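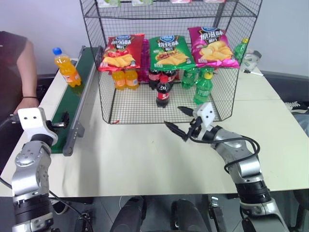

Quiénes somos

Trullik suministra y mantiene expositores de sobremesa para aperitivos y bebidas embotelladas. Trabajamos con oficinas, residencias de estudiantes y recepciones de hotel que disponen de poca superficie y no desean instalar una máquina expendedora. La empresa atiende en la actualidad 172 puntos de venta.

Actividad

El servicio comprende el estudio del espacio, la entrega del expositor, el surtido inicial y la reposición periódica. El cliente aporta una mesa estable y una pared o panel posterior. No se requiere toma de corriente.

Equipamiento

El modelo básico, Vomudow, es un expositor de malla de alambre negro con 2 niveles. El nivel superior y su repisa se destinan a las bolsas de patatas fritas y otros envases ligeros. Las bolsas se colocan en vertical, apoyadas en la malla, con la cara impresa hacia el frente. La cesta inferior recibe las botellas de refresco, siempre de pie y agrupadas por sabor: naranja, cola y los de etiqueta verde. La malla abierta permite comprobar el nivel de existencias sin retirar producto y facilita la limpieza.

El modelo Shakya mantiene la misma base y añade un portaprecios frontal. Ambos se entregan montados.

Surtido

Los productos de importación asiática, con el etiquetado original en chino, conviven en el catálogo con refrescos de distribución general. Cada referencia se incorpora tras un periodo de prueba de 60 días. Las que no alcanzan la rotación mínima se sustituyen en la siguiente visita.

Reposición

El operario retira los envases dañados, adelanta las unidades de caducidad más próxima y completa las filas desde atrás. Las botellas que no caben en la cesta vuelven al almacén o quedan a disposición del cliente, según contrato.

Organización

La dirección técnica corresponde a Ritu Grewal. El equipo de ruta está formado por 8 personas y opera desde el almacén de Mornley. El inventario general se realiza en mayo; durante esos días se mantienen las entregas ya programadas.

Última revisión de esta página: 30 de agosto de 2019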